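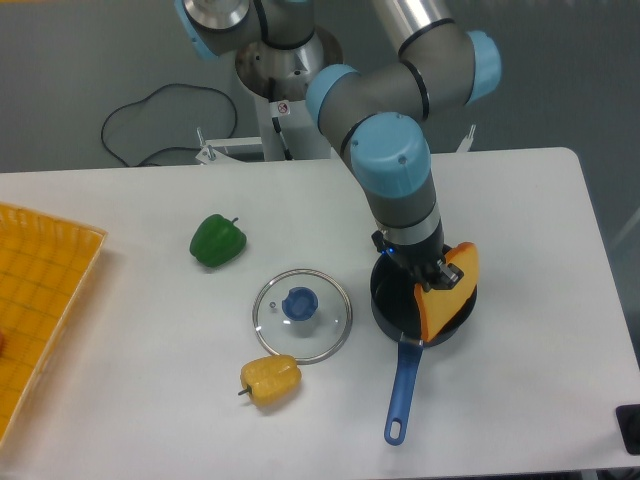 Keeping a nonstick pan in good condition

In our kitchen the pans with coating used to last one year, sometimes less. Then I started to treat them with more attention, and the small pan I bought in July two years ago still lets an egg slide like in the first week. I write down what I do, maybe it is useful for other households.

Before the first use, wash the pan with warm water and a soft sponge, dry it, and rub in a few drops of oil with a paper towel. After this I repeat the oil once a month.

Heat is the biggest enemy. Put the pan on medium and add the butter or oil while it is still warming. If the butter turns brown at once, the pan is too hot and you should take it from the burner for one minute. Never leave it empty on a high flame while you are cutting onions. I have ruined two pans exactly so.

Use wood or silicone for turning. A metal fork makes only a thin scratch, but the food will stick on this line every time.

Do not put a hot pan under the cold tap. The bottom can bend, and afterwards the oil runs always to one side. Let it stand on the stove until you can touch it with the hand.

Melted cheese is a special case. When it is burned on, most people take the rough side of the sponge. Better is to fill the pan with water to the height of one finger, add a spoon of baking soda and let it simmer for ten minutes. The crust comes off with a wooden spatula. For hard cheese I grate it and put it on in the last minute, with the lid closed and the burner off.
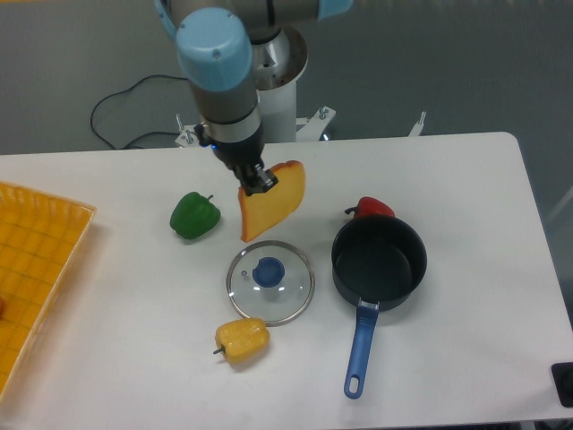

A reader from Morkstead wrote that she does the baking soda step too, but she leaves the water overnight without any heating, and by the morning even the edges are clean. She asks also if vinegar is possible. I tried it one time and the smell stayed in the kitchen until dinner, so I went back to baking soda.

For storing, lay a cloth or an old kitchen towel between the pans if you stack them. Glass lids I keep upright in a plate rack, because in the stack the steel rim rubs on the coating below.

If the handle is loose, tighten the screw when the pan is cold. A quarter turn is usually enough.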